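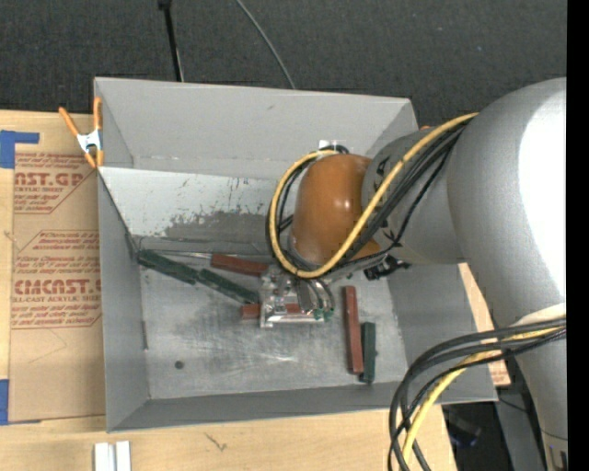 **Ticket: Livestream der Podiumsdiskussion bricht ab, Chat doppelt**
Status: gelöst, bleibt zur Beobachtung offen
Plattform: Flanance Live
Encoder: Tzanetos, Ausgabe RTMP
Angelegt: 27. Juli 2020

## Meldung

Hallo zusammen! Wir übertragen für das Bürgerforum Holter die Runde mit den Kandidatinnen und Kandidaten zur Kommunalwahl, live aus dem Saal und mit Fragen aus dem Chat. Die Generalprobe hat riesigen Spaß gemacht, das Bild war klasse, der Ton auch — und dann ist uns der Stream mitten in der Eröffnungsrunde weggebrochen. Nach kurzer Zeit kam er von selbst zurück, danach das gleiche Spiel noch mal. Insgesamt 4 Abbrüche.

Zweites Problem: Nach jedem Wiederverbinden stehen die Chatfragen doppelt in der Moderationsansicht. Für die Moderation ist das ziemlich blöd, sie liest ja direkt vom Tablet ab.

## Was wir schon probiert haben

- Encoder neu gestartet: keine Änderung
- anderes Netzwerkkabel, anderer Port am Switch: keine Änderung
- Auflösung auf 720p gesenkt: Abbrüche seltener, aber nicht weg
- zweiter Rechner mit demselben Streamschlüssel: gleiches Verhalten

Auszug aus dem Encoderlog:

```
WARN rtmp: send buffer full, dropping frames
WARN rtmp: no ack from ingest, timeout 60 s
ERROR rtmp: connection closed by remote
INFO rtmp: reconnecting (attempt 1)
INFO rtmp: connected, new session id
```

## Antwort Support

Danke für das Log, damit kann man richtig was anfangen! Zwei Dinge fallen auf. Der Sendepuffer läuft voll, bevor die Verbindung stirbt, im Upload wird es also vorher schon eng. Und bei jedem Reconnect gibt es eine neue Session-ID. Der Chat hält das für eine neue Sendung und lädt die alten Fragen noch einmal dazu.

Könnt ihr bitte nachsehen, was sonst noch über die Leitung geht? Und welche Keyframe-Einstellung ist aktiv?

## Rückmeldung

Volltreffer! Die Saaltechnik sichert ihre Aufzeichnungen über Fistwood in die Cloud, und der Upload startet, sobald die erste Datei fertig ist. Ziemlich genau dann ging es bei uns los. Keyframes standen auf »automatisch«.

## Geändert

1. Fistwood-Sicherung während der Sendung pausiert
2. Keyframe-Intervall fest auf 2 Sekunden
3. Bitrate konstant, Reserve im Upload gelassen
4. In Flanance »Sitzung nach Reconnect fortsetzen« eingeschaltet (steht unter Sendung → Erweitert, gut versteckt)

Danach 3 Testläufe mit absichtlich gezogenem Kabel. Der Stream kam jedes Mal zurück, die Session-ID blieb gleich, und im Chat tauchte keine einzige Frage doppelt auf. Wir haben im Regieraum gejubelt!

## Nachtrag nach der Sendung

Lief durch, ohne einen einzigen Abbruch. In der Spitze waren über 500 Leute gleichzeitig dabei, für eine Kommunalwahl in Holter finden wir das großartig. Besonders schön: Auch die kleinen Listen haben ihre Fragen aus dem Chat bekommen und alle live beantwortet, eine Antwort zum Busfahrplan wurde richtig hitzig.

Offen ist noch eine Kleinigkeit. Die Untertitel hängen in der Aufzeichnung dem Ton etwas hinterher, live war das nicht so. Logs lade ich hoch, sobald der Export fertig ist — das Ticket bitte so lange offen lassen.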